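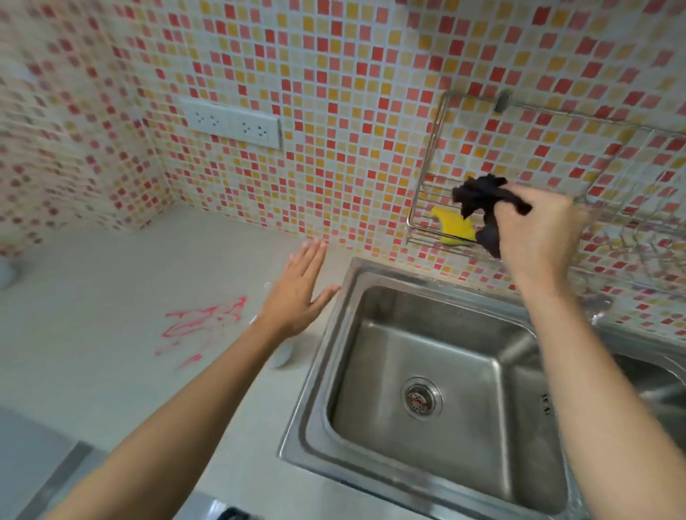
*The wire rack over the sink, with the sponge and the dark cloth.*

The meter for Flat 6 read 900 on the morning Bradley Ellwood took the readings, and it had read 900 in April as well. He wrote the figure in the column, then wrote it again in the margin, underlined. The building on Predden Street had 28 water meters in two rows behind a steel door in the basement. Twenty-seven of them had moved.

Ellwood worked for Stondel, which read meters under contract and billed by the cubic meter. The procedure for a reading with no change had three parts. The reader checked the seal. The reader confirmed that the valve was open. The reader visited the unit and ran a tap.

The seal was intact. The valve handle lay in line with the pipe. He locked the steel door and took the stairs.

The woman who answered at Flat 6 was named Condori. She read his badge and let him in without asking the purpose of the visit. The flat had one main room, with a kitchen along the back wall. He told her he needed to run the cold tap for two minutes.

"It works," she said.

He ran it. The flow was normal for the floor. He timed it on his watch, filled his test jug, emptied it, and filled it again. Then he went down to the basement, leaving the tap open with her permission, and looked at the dial. The small red wheel that shows low flow was not turning. None of the other 27 wheels was turning either.

He stood there for a minute and ran through the possibilities. A bypass would show as a second pipe, and there was no second pipe. A stuck register would still let the wheel turn. A crossed connection would put her water on a neighbor's meter, but the neighbors' meters were still.

Back upstairs, he asked how long she had lived there.

"Twenty-two years."

"And you've had bills?"

"I've had the standing charge. I pay it on a Tuesday."

He turned off the tap. The sink drained at the usual rate. She took a cloth and wiped around the basin, and he filled in the form on his knee. The form had a box for the cause, and the box had four options: seal, valve, register, vacant. He read them twice.

"My mother said it came from under the hill," Condori said. "Before they put the pipes in. She said it was good water and they should have left it."

"Under which hill?"

"This one."

Ellwood knew the street was flat. He had parked on it. He asked for a glass, and she gave him one, and he drank it. The supply in that district came from the Proleno works and tasted of chlorine at every address on his route. The water in the glass tasted of stone.

He checked the box marked register. Under remarks he wrote that the meter should be replaced when parts were available. The waiting list for parts was long, and he did not mark the job urgent.

"Will it cost more?" she asked.

"The standing charge stays the same," he said, and rinsed the glass.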